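Is the Gerora soft-tip gripper worth it over the stock one on a small desktop arm?
Posted in Hobby Robotics, February
14 replies hidden, 3 shown

dundberg_bench

I have a small desktop arm with bus servos and the plain pointed gripper that came with it. The job I want it to do is dull: pick a small metal cylinder out of an open cardboard box and put it down inside a circle drawn on a sheet of paper. One big circle, one small one. I can hit the big one most of the time. The small one, not often enough to be pleased about.

Gerora sell a replacement gripper with soft tips, and their page says it "doubles placement accuracy on hobby arms". It doesn't say which arms, what was being placed, or what it was doubled from. I have run the stock gripper for 492 attempts over the last few weeks and kept a log, so I at least know what I'd be comparing against. I couldn't find anybody who had done the same with theirs. 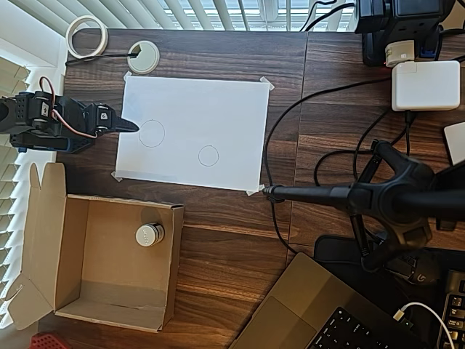 Before I spend the money I'd like to know whether the gripper is even the weak part. When I drive the arm to the same spot over and over with nothing held, the tip doesn't come back to quite the same place each time, and I can't see how a different pair of fingers would fix that. On the other hand the cylinder does twist as the gripper closes on it, and soft tips might well help there. The paper is taped at the corners so it isn't the target wandering about.

Has anyone here run both on the same arm with the same object? I'm after numbers, or failing that a plain account of what went wrong. I've already watched the Gerora video and it is one pick, with music.

Wainwright_Owner

I have both, though on a Wainwright arm, so take this with that in mind. Yours may have more or less slop in the joints than mine.

You've more or less answered it yourself. There are two errors and you should measure them apart. Put a pencil in the gripper with a couple of turns of tape round it, send the arm to one point 15 times from the same starting pose, and make a dot each time. Then do it again from a different starting pose. The size of the first cluster is what the arm can do on a good day. If the second cluster sits off to one side, that's backlash, and you can get rid of a fair bit of it by always coming in to the target from the same direction. That costs nothing.

When I did this the spread of dots was nearly as wide as my misses with a real object. The soft tips did make a difference to the grip. A round metal thing stopped turning as the fingers closed, and I dropped fewer. But where it ended up on the paper was hardly any better, and the tips are bulkier, so getting down beside the wall of a box was worse. I clipped the cardboard a good few times before I moved the pick-up point further in.

As for "doubles", I wrote to ask how they had tested it and got a link back to the same page.

One more thing. Don't change the camera position and the gripper in the same week. I did, and threw away a whole log because I couldn't tell which had done what. If your camera is on a boom, mark where the stand's feet go – they get knocked more than you'd think.

foston-fan

Just get the Foston one, it's miles better than either. Mine has done 2,000 picks and never dropped anything. Plug and play as well.

dundberg_bench

Thanks both. foston-fan, what were you picking up, and did anything count the drops, or is that from memory? Not being rude, I'd just want to know before I order a third kind.

Wainwright_Owner, I did the dots this evening. The spread from one starting pose is tighter than I feared, but coming from the box side it shifts clear across towards the laptop, the same way every time. So I've added a waypoint so that it always comes in from the left, and I'm going to run up to attempt 900 like that on the stock gripper before I buy anything. If the small circle is still a problem after that I'll borrow some soft tips and post both logs.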